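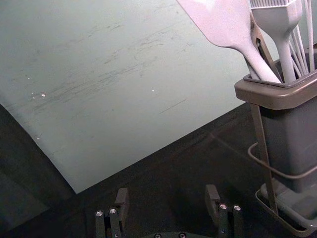 Board on the dark worktop, showing surface scuffing.

Shared Kitchens Forum > Equipment and Surfaces > Cutting boards: when to replace

Posted by Gevik_Housing
Our association is revising its guidance for residents who share a kitchen, and the section on boards has proved the hardest to settle. The present text requires every board to be replaced after two years, whatever its condition. Several houses have objected on grounds of cost. Members are invited to state what rule they apply, and whether it is followed in practice.

Posted by florkuvix
We abandoned fixed dates. A board used twice a month does not age like one used at every meal. Our rule concerns the surface: light scuffing is acceptable, but any cut deep enough to catch a fingernail means the board is withdrawn.

Posted by Kratochvíl House Office
With respect, we cannot support the fingernail test. It was tried here across eight kitchens and each kitchen reached a different answer. A date written on the underside can be checked by anyone. We would prefer to lose a few sound boards early.

Posted by climby200
Could the two be combined? Inspect every May, and set an upper limit for boards in daily use. I would also ask that the guidance deal with warping. A board that rocks is dangerous long before it is worn.

Posted by florkuvix
The point about warping is well made and I withdraw nothing else. Discarding sound equipment to suit a calendar remains wasteful. Our last full replacement cost 900 crowns for a single floor, and residents noticed it in their contributions.

Posted by Gevik_Housing
Thank you. The draft will now propose a yearly inspection, with immediate withdrawal for deep cuts, cracks or rocking. The upper limit remains open. A related request has been received on the storage of utensils beside the boards. Upright holders are permitted under the draft, provided that they can be emptied and washed.

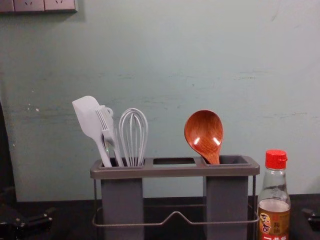 Utensil holders: replies

Posted by Kratochvíl House Office
We agree, with one addition. Knives should be kept elsewhere. A holder shared by many people is no place for a blade.

Posted by climby200
Agreed on knives. How often should the holders be washed? Ours says weekly, and I doubt that it happens.

Posted by Gevik_Housing
Weekly is the wording in the draft. Comments on the upper limit for boards may still be added to this thread.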